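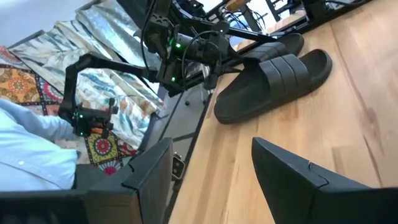 Black slides with a three-band strap.

Clearing out your old posts on Skidell – a few words before you start

Skidell has been around long enough now that plenty of us in Onville have years of posts sitting on our pages, and since the last newsletter I've had a good many notes asking how to tidy them up. I did mine over two evenings with a pot of tea. I had 1,059 posts, which I would never have guessed, and a great many of them were about the weather.

First, please save a copy. Go to Settings, then Your Stuff, then Download, and Skidell will send a link to the email address you signed up with. Mine took most of an afternoon to arrive, so don't fret if it isn't there right away. The link stops working after 3 days, and I'm sorry to say I learned that the slow way and had to ask for another.

Once you have your copy safe, open your page and choose Manage Posts. You can tick up to 300 posts at a time and then either hide them or delete them. Hidden posts can be brought back whenever you like. Deleted ones are gone for good, along with all the nice comments people left underneath, so I'd hide first and have a think.
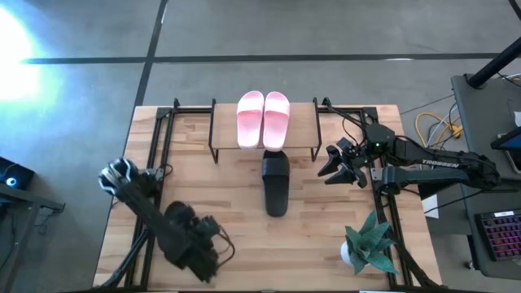 Pink slides on the riser, with a black one in front.

A few of you asked about Skeler, the little add-on that does the ticking for you. I tried it and it does work, though the free version stops at 500 posts and it wants your password, and I didn't much care for that. I changed mine as soon as I was done, and I'd ask you to do the same.

Photo albums are a separate matter and have their own menu, so I'll save those for the September issue. If your screen looks different from what I've described – the phone version has moved things again – do write back and tell me what you see.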